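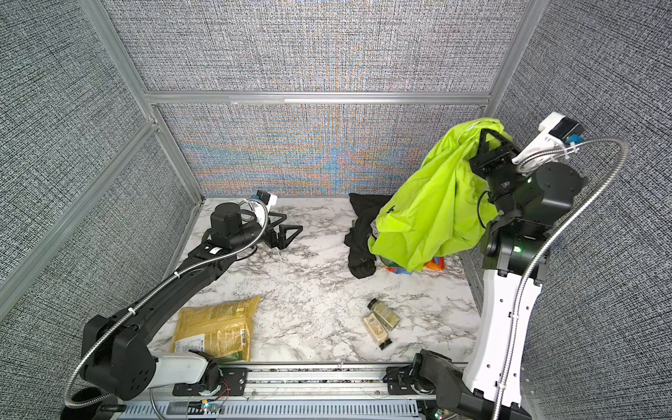

Two arms at the marble-patterned table, gray woven walls on three sides.

Grooming Your Dog at Home: Your Questions

I'm Octavio Gallardo, I live with two very hairy dogs (Zoso, a standard poodle mix, and Mutex, who is mostly husky and entirely loud), and my inbox hit 1333 emails in August. So I've pulled the questions that keep coming up onto one page. If yours isn't covered, write me anyway!

How often should I brush?

Depends on the coat, and I know that's an annoying answer. Zoso gets brushed every day, even if it's only five minutes on the couch, and if I skip a few days I'm picking knots out from behind his ears all evening. Mutex gets two good sessions a week most of the year and then a daily one when his undercoat lets go, usually in spring. A smooth-coated dog like a boxer can get by on a rubber mitt once a week.

My dog hates the brush. Help?

Start with the brush doing nothing. Leave it on the floor, let him sniff it, give him a treat, put it away. Next day, one stroke down the shoulder and another treat. It took me 8 days to get Zoso through a full brushing and I thought I was going to lose my mind, but we've never had a fight about it after that. If your dog growls or snaps, stop there and call your vet, especially if it's new. Sore hips and hidden hot spots make a dog very grumpy about being touched.

Do I need a grooming table?

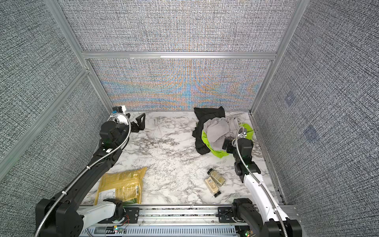
A grooming table is great for your back, but I did without one for years. Any solid surface at a decent height works for a small dog as long as you put a rubber mat down, and please don't ever walk away with the dog up there. Color matters more than I expected, too. On a white top with gray and black veining, like the marble-patterned one in the photo, I'd have a terrible time spotting flea dirt among all those dark streaks, so I'd lay a plain white towel over it before combing. With big dogs, just work on the floor and sit on a cushion.

What tools should I buy first?

A slicker brush, a metal comb and a pair of nail clippers. Go cheap on the comb if you like, but not on the slicker. Mine is a Handix I got from the Benítez pet supply down the street, and it has outlived three vacuum cleaner belts. I paid 40 dollars for it and grumbled the whole way home.

Add an undercoat rake if you have a double-coated dog. Go light with it!

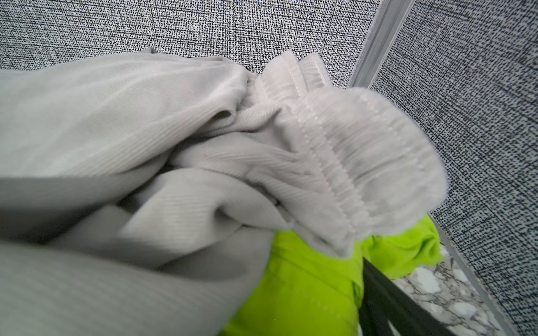 You want to lift out the loose stuff, and if you keep raking the same spot you can scratch the skin. A few passes, move on, come back to it tomorrow. I run the comb through at the end, and wherever it catches, there's a tangle the brush skated over.

Can I shave my husky for the summer?

Please don't, unless your vet asks for it. That coat helps keep the sun off, and it can grow back patchy. Brush out the undercoat, give him shade and cold water, and walk him early.

How do I get a mat out?

Hold the hair between the mat and the skin so you're not tugging, then tease it apart from the outer end with the comb. A bit of detangling spray helps. Never go at it with scissors. I know it looks easy, but skin gets pulled up into a mat and you can't see it.
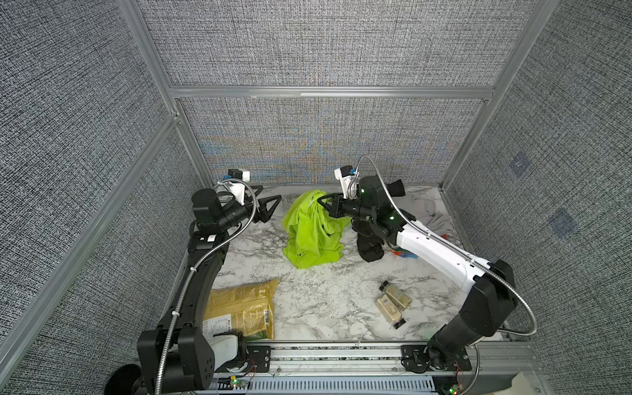 Bad mats, the tight felted kind close to the skin, need clippers and a steady hand. I take those to Bienvenido Galang, who has groomed both my dogs since they were puppies and lets me watch, so I've picked up half of what's on this page from him.

Bath first or brush first?

Brush first, always. Water tightens tangles. Then bathe, rinse for longer than you think you need to, towel him off, and brush again once he's dry.

How short should I clip the nails?

Tiny slivers, a bit at a time. On pale nails you can see the pink quick and stop well short of it. On black ones, look at the cut end and quit when a darker dot shows up in the middle. Keep styptic powder within reach, and if all you manage is one paw tonight, do the next one tomorrow.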